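Jolien Wouters
Project report, second term: Swapping the processor in an old desktop

Why I picked this

We had to choose something in the workshop that we'd never done before and write up how it went, and I've wanted to get inside a proper desktop computer for ages. I've had laptops all my life and you can't do much with those except clean the keyboard. Ms Baert (Veerle Baert, who runs the hardware module) had a pile of office machines that came from Verbeke when they cleared out a floor, and she said I could have one as long as I wrote everything down. So that's this report!

My question was a simple one. Could a beginner take the processor out of one machine, put a different one in and end up with a computer that starts? I gave myself 20 hours for the whole project, including the writing, and used 18, so I'm quite pleased with that.

What I read first

I spent the first week reading. The Restberg library has two decent books on PC repair and I borrowed both, although one is so old that it has a chapter on floppy drives (I read that too, it was great). The most useful bit was about sockets. On this sort of board the pins are in the socket and the chip has flat contacts, so it's the socket you can ruin in half a second if you drop something in it. I wrote NO SLEEVES on the first page of my notebook after that.

I also made a list of words I kept mixing up. Substrate is the green part of the chip, the heat spreader is the metal lid on top of it, and the load plate is the metal window that folds down and holds everything in place. I'd been calling all three of them "the chip" for a week.

Getting to the socket

Side panel off, heatsink off, old paste cleaned away with a cloth and some alcohol. The paste took much longer than I expected and I had grey fingers all evening. Then you push the lever down and out a little, let it come up, and lift the load plate. With the plate up you can see the grid of pins, and I have to say I held my breath every time I leaned over it. The memory slots are on both sides of the socket, so there's more board to bump into than I'd thought.
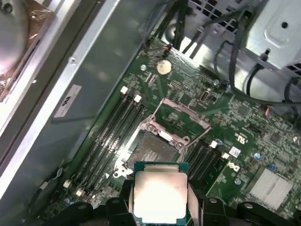 Handling the chip

Rule number one in both books is to hold the processor by its edges and nothing else. I practised with a dead one first, picking it up and putting it down on a mat until I stopped being nervous. Roel Prins timed me for a laugh and I got slower as I went on, so I suppose I was learning something.

Before it goes in you're supposed to look at it properly. Both faces, all four edges, and any writing you can make out, so you know it's the one you think it is. The lettering on the lid is really faint. I ended up tilting it under the desk lamp and copying the code down one character at a time, then checking it against the list of chips the board accepts. I got one character wrong and spent almost 24 minutes convinced I had the wrong part, which felt awful – it was a 5 that I'd read as an S.

Scuffs on the lid don't matter much, by the way. I was worried about those, but the fresh paste fills in small marks and the cooler sits on top.
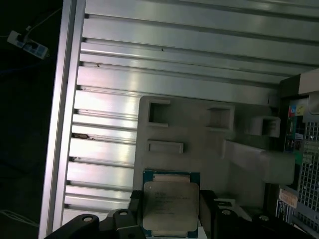
Page 5

Seating it and closing up

The chip only fits one way round. There are little notches in its sides and matching bumps in the socket, and if they don't line up you turn the chip, you don't push. It should drop into place under its own weight. Mine was a tiny bit crooked the first time, so I lifted it out and started again.

After that the load plate comes down over it and the lever goes back along the side. The lever needs more force than feels right! I stopped halfway on my first try and had to read the page again to be sure. I also went over the screws around the socket with a Phillips screwdriver. They want to be snug and no more, and you have to keep the shaft well clear of the board while you turn. 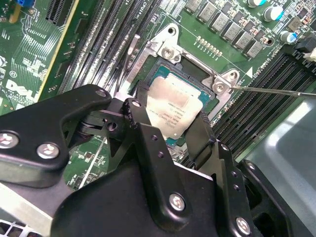 Wilma Geerts read my draft and asked why I hadn't said anything about tightening the cooler in a cross pattern, as an uneven cooler can undo all the careful work underneath it. Fair point, so I'm adding it: go corner to opposite corner, a couple of turns each.

Result

It started on the second go. The first time I'd left the fan cable unplugged and it beeped at me until I switched it off. I'd like to do the memory next, probably in May if there's a machine left.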